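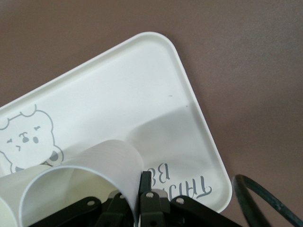
A white tray with a bear on it.

I have eaten dinner off a tray four nights out of the last seven, and I would like to defend it.

I bring this up because my friend Roxana Radu, whom I love, looked at me over coffee last month like I had confessed to a small crime. "On a tray," she said. "On the couch." Yes, Roxana. On a tray, on the couch, with a fork and a paper towel and a rerun going. She grew up in a house where dinner happened at the table at a fixed time, and everyone had to say one thing about their day before they were allowed to leave. I grew up in a house where my mother worked evenings and my father worked whenever the phone rang, and if all of us were in the same room at the same time somebody usually had their shoes on.

So I come to the family dinner debate with some baggage! I admit that up front.

But it is a debate, or at least it is a thing people keep telling me, and I've started to get a little tired of hearing it. Every few months another article comes around about how the dinner table is dying and taking our children's vocabularies with it. There's always a photo of a long table with linen on it and a bowl of lemons. (Who are the lemons for? Who is eating all these lemons?) And the message is always the same: if you'd just sit down together, at a proper table, with the phones in a basket, everything that is wrong with your household would start to come right.

I think the table is getting credit for a lot of work it didn't do.

Let me tell you about the apartment I lived in when my son was small. It was on the fourth floor of a building on Sengar Street, and the kitchen was so narrow that if you opened the oven you had to stand in the hallway to look inside it. We did not have a dining room. We had a card table that folded against the wall, and when it was up you couldn't get to the bathroom. So mostly it stayed down. We ate on the floor, on a blanket, picnic style, and then when he got bigger and the novelty wore off we ate on the couch with trays on our knees. Pasta, usually. Eggs. Those frozen dumplings that come in the big bag.

And we talked! We talked so much. I learned about a feud over a swing that lasted most of second grade. I learned which teacher cried at the class movie. I found out he was being picked on because he told the television, sort of, not me. He was looking straight ahead at some cooking contest and he said it to the screen, and I kept my eyes on the screen too and said "huh, that sounds rotten," and out it all came. I don't believe for a second he would have told me that across a table, with my face two feet from his and a vegetable between us.

Anybody who has driven a teenager someplace knows what I mean. The good conversations happen side by side. You need something else to look at. A windshield is ideal, but a television will do, and so will a sink full of dishes. The table puts everybody face to face under an overhead light, which is a setup I mainly associate with job interviews.

Now, I said this to Italo Longo, who runs the diner near my work and has opinions about everything connected with sitting down and eating. The place is called Savora and it has a counter and a row of booths. Italo told me I had it backwards. He says people at the counter talk to him, sure, but people in the booths talk to each other, and that's the whole reason booths got invented. He says a couple that asks for the counter has either been married a very long time or is about to break up. I asked him which one and he said you can tell by the pie. I still don't know what that means and he had customers.

I'll give him this much. There's a kind of meal that only works at a table. Thanksgiving doesn't work on trays. Soup is a risk. When my neighbor Halima Khaemba has people over, she covers the entire surface with dishes and you spend three hours reaching across each other, and I wouldn't trade one of those evenings for a year of my couch. You need the table for that, you need elbows and passing and somebody's uncle telling you that you haven't taken enough. Last time I was there I got stuck between two cousins arguing about whether you can freeze rice, and I was so happy.

But Halima does that maybe once a season! It takes her two days. The rest of the time, and I know this because our kitchens face each other across the airshaft, she eats standing up, out of the pan, with a book propped on the toaster. And she is a grown woman with excellent manners and a lot of friends. Nothing has collapsed over there.

What gets me about the articles is that they mix up these two meals. They take the big one, the one with the reaching and the uncles, and they say it should happen every night at six, made by somebody who got home at five forty. I have been that somebody. I tried it for one whole January. I'd made a resolution and told people, which was my first mistake, and I even bought a table, a real one, from Zoltberg, out on the highway where you follow the arrows and come out with candles. It cost me 900 dollars, which I didn't have, and it took up the living room like a parked car.

Here's what that January was like. I was cross every night by five thirty. I cooked things with steps in them. I called people to the table in a voice I didn't care for, and then they came and sat down and we all looked at each other, and I said "so how was everybody's day," and everybody's day was fine. My son was 14 by then. He ate in the time it takes to tie a shoe and asked if he could be excused, a phrase I swear I never taught him. I think he got it from a movie. And I sat there with my steps-in-it chicken and my expensive table, feeling like I'd thrown a party for some strangers.

By February we were back on the couch. The table turned into the place where mail goes. It's still the place where mail goes, and also where I sort laundry and do my taxes, and I'm fond of it, it's a very good table. I just don't eat there.

I know how this can sound. I'm not saying let everyone wander off to a separate room with a separate screen and a separate bowl. I think that does get lonely, and I've had stretches of it, and I don't recommend them. My coworker Costel Obradović went through a divorce a while back and told me the thing that got to him was eating in the car. He'd pick something up and eat it in the parking lot of his own building because upstairs was too quiet. A table wouldn't have helped him one bit. He had a table. She left him the table! What he was missing was another person chewing.

So when people say "family dinner" I think what they really want is the other person chewing, and I'm all for that. I want more of it for everyone. I just don't see why it has to come with furniture. I've had wonderful meals with people on a curb. I once split a rotisserie chicken with three women from my old office on the floor of an airport, on somebody's raincoat, and I could tell you nearly everything we said.

And I do think there's some money in this, if we're going to be blunt. A lot of people don't have room for a table. A lot of people have two jobs, and a kid whose practice ends at seven thirty, and a grandmother who needs to eat at four. When you tell those people that the secret to a close family is a thing that requires a spare room and a free evening, you're telling them they've already blown it. They haven't. They're passing a bag of clementines around a minivan, and it counts.

Roxana, for the record, isn't convinced. She thinks I'm making a philosophy out of being tired. That may be so! I'm tired a lot. She also pointed out that she still does the one thing about your day with her own girls, at the table, and that they like it, and that the little one saves hers up and practices in the tub. I have to admit that's lovely. If the table's working at your house, please keep the table. Set it with lemons if you want.

But she came over last week, and it was raining, and I'd made the dumplings. I handed her a tray and she gave it a look, and then she took her shoes off and put her feet up under her and ate eleven of them. We were partway into a show neither of us was following when she started telling me about her sister, with her eyes on the television the whole time. I didn't turn my head. I passed her the soy sauce.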